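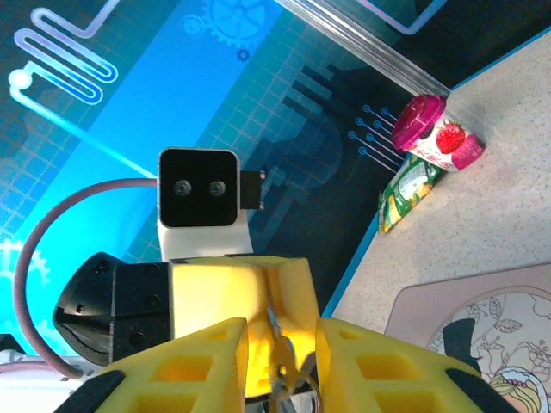
Yellow gripper with black attachment and white bracket.

Bovberg Print Box, large size

I sold my first photo print out of a shoebox. It was a heron, matted a little crooked, and the woman who bought it carried it off under her arm with a corner already starting to bend. I've sold plenty since then, mostly at craft fairs and through a couple of gift shops that carry my cards, and for years I kept hunting for a decent way to store and haul prints without spending gallery money. The Bovberg is what I ended up having made, and now I sell it too!

It's a flat clamshell box for matted prints, book proofs, tear sheets, contact sheets, whatever you have that needs to stay flat. The large size takes an 11x14 mat with enough slack to get your fingers in at the sides. I keep my bird prints in one and my wildflowers in another, and there's a third I don't talk about where the rejects go (I can't throw them out, I've tried).

The board is acid-free and covered in book cloth, gray or dark green. The lid opens all the way back so it lies flat on a table, and customers can flip through the stack at a show without anything sliding onto the ground. There's a ribbon under the stack. Pull it up and the whole pile lifts, so you're not digging at the bottom print with a fingernail.

What comes with it: the box, 3 divider sheets, a label holder for the spine, and a pack of interleaving tissue. The tissue is by Pudora and I like it a lot — it doesn't cling to glossy paper the way the cheap stuff does. If you want more, we sell it in packs of 300 sheets.

How much does it hold? With standard four-ply mats I get twenty prints in there comfortably. Unmatted, a whole lot more, but please use the tissue. I once pulled two harbor sunsets apart after a humid summer and I still think about the sound.

A few things people write to ask me:

It isn't waterproof. The cloth will shrug off a few drops if you wipe them quickly, but if you're setting up in the rain, put it in a tote. The Worku tote fits it with the handles closed. The Tilora one is prettier and does not fit, so measure first if you already own one.

Yes, you can stack them. I go four high on my shelf and the lids haven't bowed.

No, I don't do custom stamping at the moment. The label holder takes a plain business card, and that's what I use.

The first run was 427 boxes, all gray, and those are gone. For the second run I got brave and ordered 2,000, so my garage is very full and you shouldn't have any trouble getting one. Green came in at the end of October. It's a bit darker than the sample I was sent, closer to a pine than a moss, and I've decided I like it better.

Orders go out twice a week, packed flat in a double-wall carton. If a corner shows up crushed, send me a picture and I'll mail another one. Keep the bad one for your rejects.

Small size (8x10 mats) is back in stock too, gray only.

Page updated 07/11/2020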